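How to write your own record after a minor car collision
By Svitlana Hnatiuk
Updated 2020-07-26

In April my sister Yaryna was hit from behind at the lights on Ritach Road, at low speed, with nobody hurt. She was calm, she exchanged details, and she drove home. Three weeks later the insurer asked her in which lane the other car was travelling, and she could not say it with certainty. This page explains how to make a written record of a small collision on the same day, so that you do not depend on your memory.

It is only for collisions where everyone is well and both cars can be moved. If any person has pain, even a small one, or if a driver seems drunk or wants to leave, call the emergency number first and leave the notes for later. The rules for when you must report to police are different from one province or state to another, so please check yours.

What you need

A pen that works, two sheets of paper and your phone. I keep the pen and paper in an envelope in the glovebox, together with a copy of the registration.

Step 1. Move to a safe place
Put on the hazard lights. If the cars can roll, take them off the road, but before this make one quick photo of where they stopped, if the traffic allows it. Yaryna drove on 200 metres to a parking lot and forgot this photo, and afterwards it was her word against the other driver's about who was over the line.

Step 2. Write the other driver's details
Copy them from the documents and not from what the person tells you. Write the full name, address, phone, licence number, plate, insurer and policy number. Read the plate aloud while you look at it. If the driver is not the owner of the car, write the owner's name also.

Step 3. Ask the witnesses before they go
Do this earlier than feels natural. People wait for a minute or two and then they leave. A first name and a phone number is enough. Yaryna had one witness, Melaniia Didenko, who was standing at the bus stop and who later wrote four very useful lines about the colour of the light.

Step 4. Take the photos of the damage
Take each damaged part two times, once from a few steps back so it is clear which part of the car it is, and once close. Stand a little to the side, as a scratch in paint is often invisible when you look at it straight. Photograph old damage too, on both cars, and write in your notes that it is old. Do not wipe the panel first. 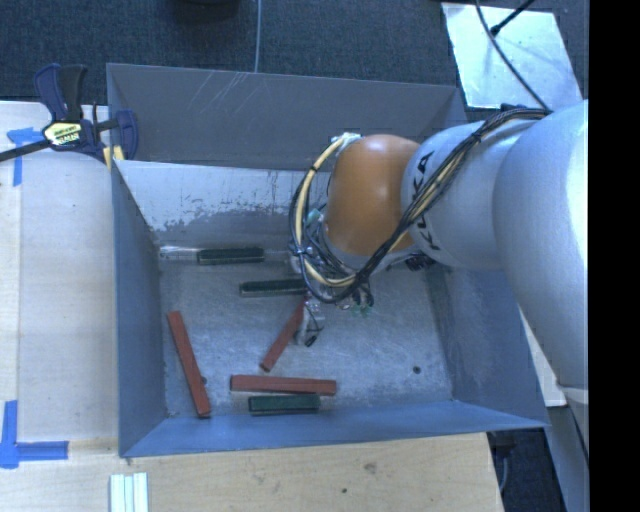 Scratches and worn paint on a metal bin, with a robot arm reaching in.

Step 5. Draw the road
The drawing does not have to be nice. Put an arrow for north if you know it, the street names, the lanes, the signs or lights, and each car as a small box with an arrow for its direction. Mark your own car A and the other B, and keep these letters in everything you write after. Draw it two times: the moment before contact, and the place where the cars stopped.

Step 6. Write the account
Sit down the same evening. Use short sentences in the order in which things happened, and begin half a minute before the collision. Write the time, the weather, the state of the road, your speed, and what you saw and heard.

Good: "I was stopped behind a white van. I heard brakes behind me. Car B touched my rear bumper."
Not so good: "Car B was going much too fast and was not paying attention."

The second one is an opinion. If the driver said something, write the exact words in quotation marks. If you do not know a thing, write "I do not know". Sign and date the page at the bottom.

Step 7. Keep the costs with the account
Every paper goes in one folder. In Yaryna's folder there was the estimate from Tsuchiya, the body shop in Lerkeck, for $2,546, and a receipt of $85 for the tow that she needed two days later, when the trunk would not close. She nearly threw away the second one.

Sending it

Send copies to your insurer and keep the originals. Note the claim number and the name of each person you speak with, and after a phone call write one or two lines on what was agreed.

Larysa Onyshchenko wrote to ask if she may add something she remembered afterwards. Yes, but do not change the first page. Take a new sheet, put the new date, and write "Added to my account of" with the date of the first one.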